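Thread on how we look after the two-arm flower cell at Barnwood. Writing it down so the next person on it doesn't have to ask me. – Caroline Biwott

The cell runs one job: artificial flowers and glass vases. Both arms sit on the same rail, so if one base plate creeps, the reach on that side changes. I check the base bolts every 90 hours of run time.

Gripper fingers first. Wipe both faces with a dry cloth. Look at the tips for chips. A chipped tip catches on leaves and drags the whole stem. We keep 3 spare pairs in the Zasier drawer.

Then cables. With the arm stretched out, the loop at the wrist should hang free. If it goes tight, move the clip back 7 mm and try again. Do this with the power off.

Wrist cameras need a recheck after any finger change. Put a vase down, jog to the saved pose, compare with the saved picture. If it's off, redo the calibration. Mine takes 35 minutes – longer if the lens needs cleaning.

Glare off the marble floor is still our worst problem. The Angelovski lamp is better pointed at the wall than at the floor. I want to try a matte sheet under the work area in March.

Small scraps from the props end up near the rail. Brush them out by hand before you home the arms. Don't use the air line, it blows them under the base plates.

Next post is the Carelau controller and its backup files. Two pictures of the cell first.

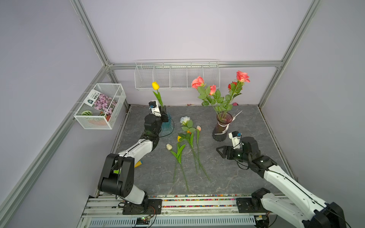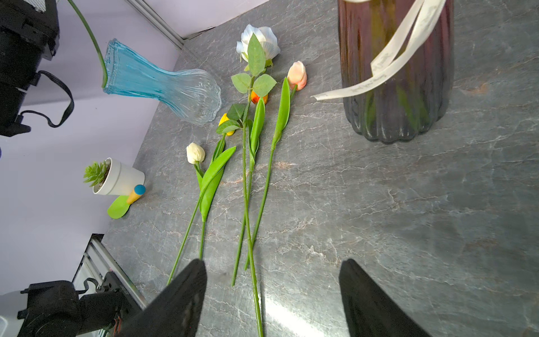
The flower cell, Barnwood, January 2018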